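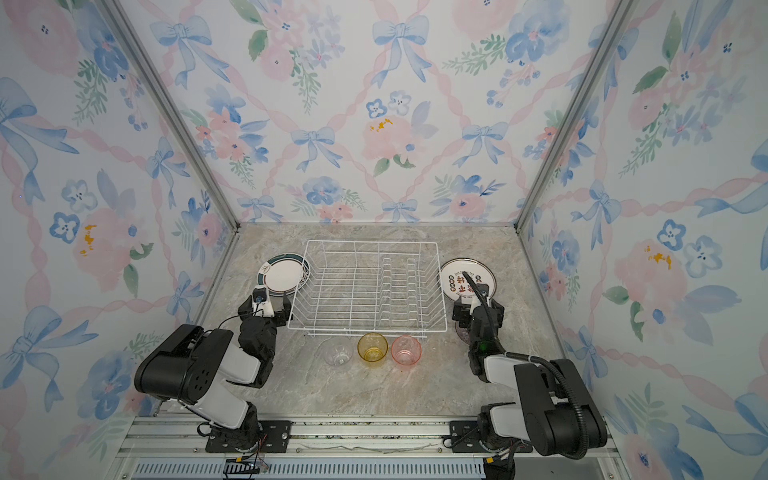
3. Set-up and upkeep of the dish-rack cell

09/04/2026 — Lindalva Pimentel and Tahmineh Naseri, Breslow Laboratory, Cloletville

3.1 Mechanical arrangement

The cell holds two arms fixed to a single aluminium rail along the front edge of the counter. Each arm stands on its own black mounting plate, screwed to the rail. With both bases on one rail, a shift of either plate changes the distance between the arms, and the calibration file has to be written again. We mark the plate positions on the rail with a scribed line and check the line before every session. The counter is marble-patterned and the walls carry a floral paper, chosen so that the background would be neither plain nor regular.

The task is to load crockery into a wire rack. The rack is not fastened down. Its position is set by hand at the start of a run and may differ between runs by more than 3 cm, which the policy is expected to absorb.

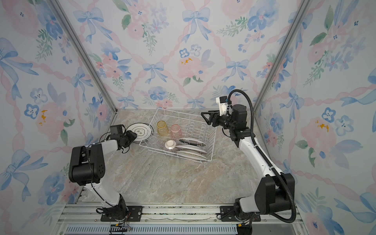
Cable routing caused most of the lost time in the first month. The maker's guide assumes an arm working alone, and its suggested route along the underside of the links left too little slack when both wrists were turned inward. On the right arm we therefore moved the supply to a corrugated hose, which arcs from the base up over the top of the wrist and stays clear of the rack when the gripper is above the plate slots. The left arm keeps its thin cables, looped around the wrist, as its working range is smaller. Neither route has needed changing after June, although the hose clip nearest the shoulder works loose and is retightened weekly.

Figure 7. Both arms at the rack, with the cable routes described in Section 3.1.

3.2 Gripper and camera checks

Finger pads are replaced after 2000 closing cycles or at the first visible wear, whichever comes sooner. Worn pads do not drop plates outright. They let the plate turn slowly about the contact point, and the fault shows up only when the rim meets the wires at the wrong angle. Wrist cameras are recalibrated whenever a mount is removed. A full recalibration with the Andrade target takes 5 minutes per arm; a quick check against the rack itself takes less, but we found it unreliable for the tilt axis.

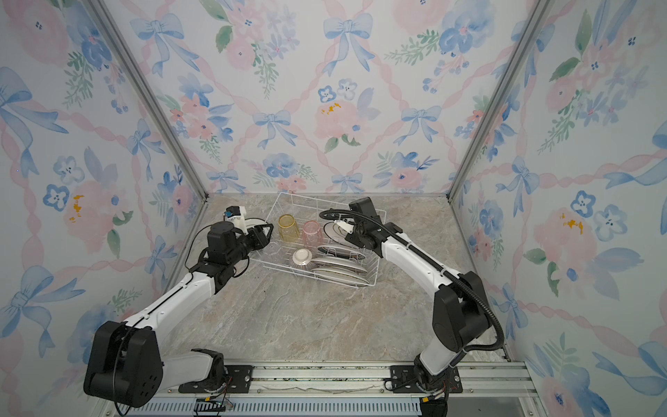

MAINTENANCE NOTES

The case that best exposes a poor calibration is the one in which both grippers hold a plate at the same time, one at the left end of the rack and one over the rear of the plate slots. An error too small to matter for a single arm is then enough to push the rack sideways with one plate while the other is being lowered. We use this case as the acceptance test after any repair. The arms were run through it after each pad change, and the joint currents were logged by the Boltislow controller.

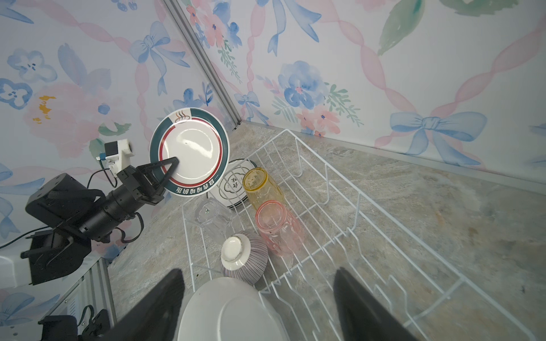
Currents in the wrist joints rose steadily over the logging period and returned to their starting level once the pads had been changed and the mount screws retightened. We did not separate the two effects. A loose mount alters the camera view as well as the load on the joint — a proper test would need to vary them one at a time, and this has been left for later work.

565 views | 5 shares | 3 comments

Comments

rail_and_rack: Did you try thread lock on the hose clip before settling for a weekly check?

T. Naseri: Yes, the medium grade. It held, but the clip then had to be cut off when we changed the hose.

mkdunstan: Would like to see the current logs as a plot in the next version.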